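Flinley at Hirkesgate, April

The sorting bench used to be three stools and a radio. The radio is still there. Sudheer Rao ran the bench by hand for years and now spends his mornings setting things out for Flinley, then standing back with his arms folded like a man watching somebody else park his car.
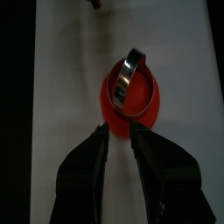 Silver ring, red disc, and an approach from the near side.
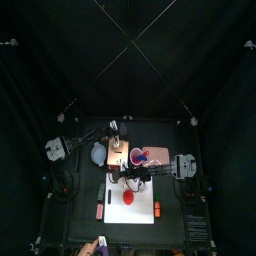 Both arms over the table, with a human hand still on the payroll at the bottom edge.

Did anyone lose their job?

None of the bench crew did. Leobardo Tapia moved to programming and got a better chair. The rest of us got a 32-page manual and a new column on the timesheet – "waiting for Flinley" – that fills up faster than management would like.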